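Clotus desk arm with the Indar rehearsal software: our review after 2 months

I run the packing room at Moreira, a small ceramics shop in Trondedville, and I have wanted something like this for years! The Clotus is a bench-mounted arm with a two-part gripper, and we use it to lift glazed pieces from the sorting table to the wrapping station. Setup took an afternoon. Beatriz Veloso had it moving before the coffee went cold, and she had never touched a robot before.

The part I love most is Indar, the simulator that comes with it. You rehearse every pickup on screen first, from the gripper's own point of view, and the graphics even do glare and motion blur.
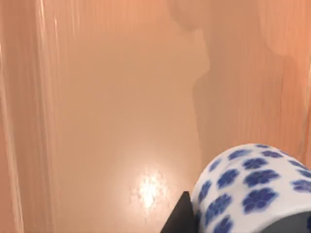 We ran 126 rehearsals before we let the arm near real stock, and I'd do the same again. Tomás Azevedo used to spend his whole shift reaching and twisting. Now he plans the pickups and checks glazes, and he tells me his shoulder has stopped complaining (he's also gotten very picky about grip angles, which I enjoy). Celeste Matos was worried about her hours. We sat down with her early, kept them the same, and moved her to custom orders, where we badly needed help.

Gripes? The manual is thin on curved shapes, and the fan is loud enough that we turn the radio up after lunch. Saving a new pickup also takes too many clicks. I'd still buy it tomorrow, and Beatriz is already asking for a second one.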